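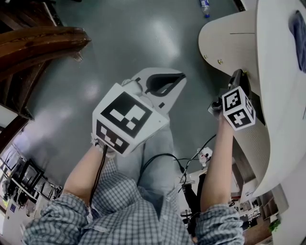

The glossy gray-green floor at the Zalewska mill in Pindby.

I have been wanting to get inside the Zalewska blanket mill for years, ever since I bought one of their lap throws at a yard sale and read the label (yes, I read blanket labels). They only open to the public twice a year, once in early September and once in October, and I always seem to have something else going on. This time I blocked off the whole day and drove up to Pindby with a thermos and a peanut butter sandwich.

Parking first, as that's what everybody asks me. The lot by the main gate fills up fast, so go past it, turn left at the feed store and use the field. It was dry when I went. There's a little gravel path back to the mill and it takes maybe five minutes, more if you stop to look at the river like I did.

You sign in at a folding table and they give you a sticker and a pair of foam earplugs. Take the earplugs!! I put mine in my pocket thinking I'd be fine, and then we walked into the weaving shed and I couldn't hear my own thoughts. The looms bang away in rows and you feel it in your shins. Our guide had a headset and a speaker on her belt and I still missed half of what she said, but I did catch that they make 3,000 blankets in a good year, and that the widest loom needs 1,271 threads set up by hand before it can weave a single inch. I asked how long that takes and she just laughed.

The dye room was my favorite. It smells like wet dog and vinegar, and there are big steel vats with steam coming off the top. They were doing a dark mustard color that day, the one they call Enach, after the village where the founder's family came from. I had been pronouncing it wrong in my head the whole time. It's "EE-nack." The wool goes in looking like dirty cotton candy and comes out this deep, glowing yellow, and a whole crowd of us stood there going "ooooh" like it was the Fourth of July.

After that came finishing, where the blankets are washed, stretched and brushed to make them fuzzy. I'd always figured the fuzz just happened! They let us touch a piece before brushing and a piece after, and the first one felt like a burlap sack.

The full tour is two hours and there isn't anywhere to sit until the end, so wear real shoes. I wore my cute flats and regretted it by the dye room. There are also stairs up to the pattern loft with no elevator, but you can skip the loft and wait in the shop, and a few people did.

Speaking of the shop. Seconds are on the back wall, with the flaw marked by a bit of red yarn, and I looked at mine for a good ten minutes and could hardly find what was wrong with it. They had a limited run on the front table too, pattern number 579, a green and cream stripe that I'm still thinking about. I didn't buy it. I may go back for it.

I finished up with lunch at the Gulidmont, the diner across the bridge (the sandwich stayed in the car). Get the barley soup and ask for the rye bread. The pie was only okay, kind of gluey in the middle, but the coffee refills kept coming and from the window booth you can see the mill chimney.

Tickets for the October day go up on the mill's website in a couple of weeks, and the morning slots go first.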